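Toy building block

A toy building block, also called a building brick, is a small piece made to be joined to or stacked with others like it. Most modern blocks are plastic and have raised round studs on top that fit into a hollow underside. Sets are sold for home play and are common in preschools, libraries and waiting rooms.

Design

The stud-and-socket joint is the main feature of the studded block. When one block is pressed onto another, the studs grip the inside walls of the block above. The fit has to be tight enough to hold a wall upright and loose enough for a child to pull apart. Makers call this property clutch. Blocks with worn or scratched studs lose clutch over time and are often the first to be sorted out of a shared set.

Block sizes are given by the number of studs along each side. A two-by-two block is square, and a two-by-four block is twice as long. Longer pieces are used to tie a wall together, in the same way that a bricklayer overlaps courses. A tower made only of square blocks set straight on top of one another has no such overlap and splits easily along its joints.

Large-format blocks

Blocks for younger children are larger and have fewer, wider studs. The size makes them easier to hold and keeps them from being swallowed. They usually come in a small number of shapes, and many sets leave out wheels, hinges and figures altogether. The Bulo starter set, sold in a drawstring bag, has 24 blocks in two shapes.

Large blocks are not always compatible with small ones. Some makers size the two so that a small block fits over the studs of a large one, while others treat them as separate lines. Blocks from different makers may look alike and still fit poorly.

Color

Bright, flat colors are the rule. Red, yellow, blue and green are found in nearly every general set, with white and black more common in sets meant for models. The color is mixed into the plastic before molding, so it does not chip off, although sunlight can fade it. Yellow sold under one name may range from lemon to a deep shade close to orange, and blocks bought years apart often do not match.

Two-color sets are used for early sorting and pattern work. In her handbook for preschool teachers, Shiuli Siriwardena recommends starting with a mixed heap of two strongly different colors and adding a third only when the child sorts the first two without help. She also advises against sorting by color and size in the same session.
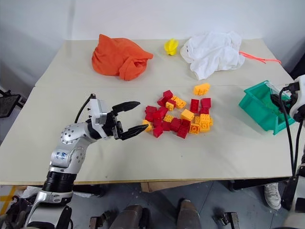
Patterns usually come after sorting. The simplest is a row that alternates one color with the other, followed by rows in which each color appears twice before changing. Children who have built a row flat on the table are then asked to build the same pattern upward, a harder task as the finished part has to be kept steady while the next block goes on.

Play

Free play with blocks tends to move through stages – carrying and dumping, then rows and low stacks, then bridges and closed shapes. A bridge needs two supports and a piece long enough to cross them, and children often try several short blocks before reaching for a long one. Blocks are also stood on end to serve as posts, people or trees.

Asanka Bhattacharjee, a play researcher in Hondbridge, has written that group play depends heavily on how the blocks are set out. In her account, a single pile in the middle of a table leads to more trading and talk than separate piles, and also to more arguments over the long pieces.

Care and storage

Plastic blocks are washed in warm water with mild soap and left to dry with the studs down, so that water drains from the hollow side. Very hot water can warp them. Shallow bins are preferred to deep ones, as children looking for one piece will otherwise tip out the whole set. The Bepari toy library in Hondbridge keeps 2992 blocks for loan, 1530 of them large-format, and lends them by the bag.

See also

Alphabet block
Construction set
Shape sorter
Stacking rings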